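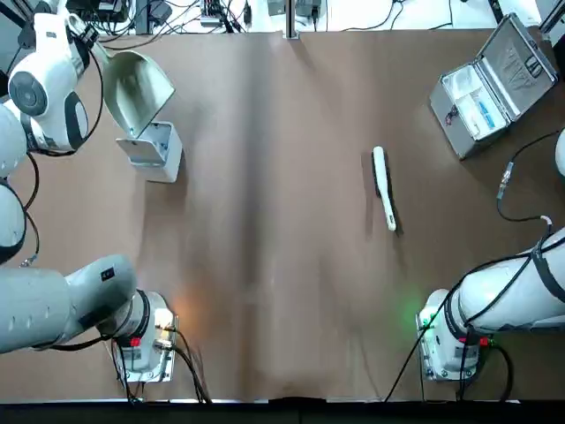 Notes from the Kindska Student Robotics Club: The Sweeping Task

September 24, 2018

Posted by Ga-eun Yeom

The club has begun its second project of the year, and members have asked that I record our progress on this page. The assignment is simple to state. Two robot arms, mounted on one table, are to sweep a tabletop with a brush and a dustpan.

Our first project, completed in July, involved moving blocks between trays and required only one arm at a time. Sweeping requires both. The dustpan must be kept steady while the brush travels toward it, and a small error in the angle of either tool leaves material behind on the table.

Responsibilities are divided as follows. The Trimley group is writing the motions for the left arm, which will handle the dustpan. The Stullero group has the right arm and the brush. Each group keeps its own log, and both logs are to be submitted before the joint trials begin.

The present work concerns the brush. Its long white handle gives the gripper several places to take hold, and the members do not yet agree on which is best. The Stullero group has logged 43 attempts with a grip near the end of the handle and will now repeat the exercise with a grip closer to the bristles.

Members are reminded that cables must be checked before the arms are powered and that hands must remain off the table during a run. The log template has been revised and now includes a column for the starting position of each tool. Earlier entries need not be rewritten.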